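カテゴリ:作業ノート > ハンド・グリッパ

8月 把持評価メモ 洗濯機まわり(TudierとBrulusの指の比較)

先月からの続き。前回の結論は「Tudierの指のほうが布物に強い」だったが、読み返すと根拠が弱い。布の種類を変えた日にコントローラのゲインも触っているので、指の差なのか制御の差なのか分けられない。今日はそこをやり直す。

構成は前回のまま。アームはKuusk、コントローラはClusadeo、手首カメラも同じものを使う。変えるのは指だけ。指の交換のたびに手先の座標を取り直すことにした。前回これを省いたのは自分なので、文句を言う相手がいない。

カタログの話を先に書いておく。Brulusの資料には「柔軟物の把持に最適」とあるが、条件がどこにも書かれていない。何をどの姿勢で何回つかんだのか。Tudierのほうも似たようなもので、把持力は最大3Nまで絞れると書いてあるわりに、絞ったときのばらつきの数字がない。比較表にして並べても、比べているのは広報の文章の上手さになってしまう。表は消した。

午前。Tudierの指で開始。洗濯機の前での作業は、つかむこと自体より入り口の通過が難しい。ドラムの口のゴムに指の外側が触れると、力覚の値が跳ねて、Clusadeo側が接触ありと判断して止まる。止まるのは正しい動作だが、把持の失敗と同じ欄に記録されるのが困る。ログだけ見ると「つかめなかった」と「入れなかった」の区別がつかない。前回の成功率には、たぶん両方が混ざっている。

ログの総数は前回分で1,071件。これを成功と失敗の2値で集計して、Tudier有利と書いた。今日、失敗側を少し開けて中身を見たら、指が対象に届く前に止まっているものがいくつも出てきた。全部は見ていないので割合は書かない。書くと独り歩きする。

手首カメラの位置についても疑問がある。指を閉じて奥へ向けると、一番見たいところに指先がかぶる。ドラムの中は金属の反射もあって、深度の値が穴だらけになる。位置推定がそれらしい値を返してくるのは補完が効いているだけで、見えているのとは違う。補完を切った状態の生データを必ず一緒に保存すること。容量が増えると言われそうだが、後から検証できない記録を溜めるよりましだと思う。 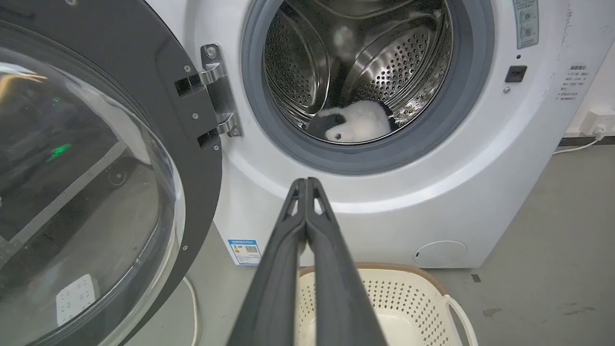

で、指の形の話に戻る。先細りの指は狭いところに入れやすい。これは認める。ただ、先が細いぶん接触面が小さく、毛足の長いものや中綿の入ったものでは、力をかけた場所だけがへこんで、荷重が乗った瞬間に抜けるおそれがある。滑りと呼ぶか変形と呼ぶかで対策が変わるのに、今の評価シートには「落下」の一語しかない。欄を分ける。

案として次のように記録する。
・進入中に停止
・接触したが閉じきれず
・閉じたが持ち上がらず
・持ち上がったが搬送中に落下
・完了

項目が多いと付ける人によってぶれる、という反対は予想できる。二人で同じ動画を別々に見て付け、合わなかった分だけ突き合わせればいい。それで合わないようなら、定義の文章が悪い。

昼すぎ。Brulusに付け替え。取り付けの作業性はTudierより悪い。ねじの頭に工具がまっすぐ入らず、締めたつもりで浮いていた。軽く揺すってガタに気づいたからよかったものの、気づかずに回していたら、Brulusの成績が悪く出て、それを「指の差」として報告するところだった。交換後のガタ確認を手順に追加。以前の記録に同じことが起きていないかは、もう確かめようがない。

Brulusで何度か動かした印象では、進入時の停止は多め、入ったあとの保持は悪くない。ただし印象は印象。前回の自分もこの調子で「Tudierが明らかに良い」と書いている。何が明らかだったのか今読むとわからない。

Clusadeoの接触しきい値について。初期値のままだと敏感すぎるので前回は上げた。上げたことは書いてあるが、いくつにしたかが書いていない。設定ファイルの履歴を掘ったら候補が2つ出てきて、どちらが本番の値か決められなかった。今日からは設定ファイルごとログと同じ場所に置く。指ごとに最適なしきい値を探す案もあるが、それを先にやると、どちらの指に手間をかけたかの勝負になる。まず同じ値で両方を回し、その後で調整あり同士を比べる。順番はこれで固定。

Kuuskのアームにも一つ。低い位置で手先を水平に近づけると、手首の軸が可動範囲の端に寄って、最後の数センチの動きがぎこちなくなる。この姿勢の癖は指の長さで出方が変わる。長い指なら手首を口の手前に残したまま届くが、短い指だと手首ごと奥へ寄せることになる。つまり、指だけ替えているつもりでも、アームの姿勢まで替わっている。公平な比較というのが本当にできるのか、正直あやしくなってきた。台座の高さを変えて同じことを試し、順位が入れ替わるかどうかを見る。入れ替わるなら、指の評価と呼ぶのはやめて、この配置での評価と書く。

扉の開き角も毎回そろえること。扉の丸い窓は曲面で部屋が映り込むので、カメラの露出が引っ張られる。映り込みを物体として拾った疑いのある記録が前回分に混じっている。露出は固定、角度は治具で決める。治具はまだないので、とりあえず床にテープを貼る。

夕方、前回分と今回分をまとめたら1,394件になった。件数だけは立派だが、新旧で記録の項目が違うので、そのまま足した数に意味はない。足した成功率を資料に載せないこと。載せるなら新しい項目で付け直した分だけにする。

今のところの見解。どちらの指が良いかは判断できない。前回の結論は取り下げ。Brulusに乗り換える理由もまだない。購入の相談が来ても「再評価中」とだけ答える。急かされたら、このページを読んでもらう。

残り:
・旧ログの失敗分を新しい5項目で付け直す
・指交換後のガタ確認を手順書へ
・しきい値固定で両方の指を回す(順番は交互に)
・台座の高さ違いを一度やる
・補完なしの深度データの保存先を決める
・床のテープ、色の目立つものに替える

交互にやるのは、片方をまとめて先に回すと後半だけ対象物がくたびれてくるため。布もぬいぐるみも、つかみ続ければ形が変わる。前回はTudierを全部先に済ませていた。これも差の一部だったかもしれない。

次はBrulusの取り付けからやり直す。締め付けの順番を書いた紙が工具箱の底にあるはず。

作業ノート一覧へ戻る | お問い合わせ | © 把持評価ノート 無断転載を禁じます | ページの先頭へ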